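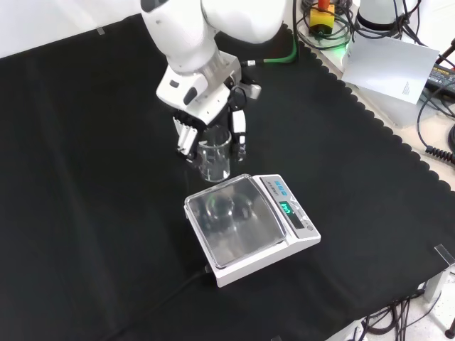
When do the hall fees go up? From August, first week of term, and anyone paid up before then stays on the old rate till their booking runs out.

Dalsgaard Hall Users Group - minutes
January 10, 2024, back room, started late (key)

Present: Heiðrún Hjaltadóttir (chair), Marg, Col, Priya, Dev, both Turkik St reps. Apologies from Anneke and the quilters.

Last minutes: read, ok. Col wants "agreed" changed to "discussed" under parking. Changed.

Fees
Long one. Current rate hasn't moved in 3 years. Power bill last quarter was $937, more than the hall took in for the whole of the school holidays. Marg had the figures on a sheet, one copy, passed round. Proposal is $50 for an evening, same for everybody, no more mates rates for the dance class. Dance class not happy. Dev asked could it be staged. Heiðrún said staged last time and the second stage never got done. Vote: carried, dance class against.
Marg to put new rates on the noticeboard and the web page. Old price list by the kitchen door to come down, its got the wrong phone number on it anyway.

Heating
Still cold at the stage end. Sellulum came to look at the ceiling, say the insulation has slumped over the back half and wants topping up. Written quote not here yet. Col thinks we should get a second one from Dellach, they did the bowls club. Priya to ring both. Nothing to be spent till we see it on paper.
Timer switch - please leave it alone. Set it to whatever you like for your own session then put it BACK.

Kitchen
Urn leaks at the tap. Turkik St have a spare, will bring it over. Tea towels going home with people and not coming back. Fridge to be emptied on Fridays, anything without a name on it goes in the bin. Discussion about whose the chutney is. Not resolved.

Chairs
Stack of 131 on the asset register, Dev counted 3 short. One is in the ladies holding the door. Stack no higher than the line on the wall, the trolley tips.

Parking
Neighbour at the end of the lane has written again re cars over the driveway. Fair enough. Heiðrún to write back and apologise. Priya suggested a bit of yellow paint on the kerb, Col says thats council's kerb. Col to ask council.

Bookings
Double booking in the holidays, playgroup and the choir. Paper diary and online calender don't match. Agreed online one is the real one from now on, diary to be used for notes only. Marg will copy across whats left in it. If your regular slot looks wrong tell her this week, not on the night.

Other business
Piano wants tuning, Anneke knows a man. Defer till she's back.
Gutter over the side door, Dev has a ladder, needs someone to hold it. Turkik St volunteered.
Lost property box overflowing. Including one good coat, navy, child's size. Goes to the op shop end of term.

Next meeting same room, Col bringing the biscuits. Closed 9.10.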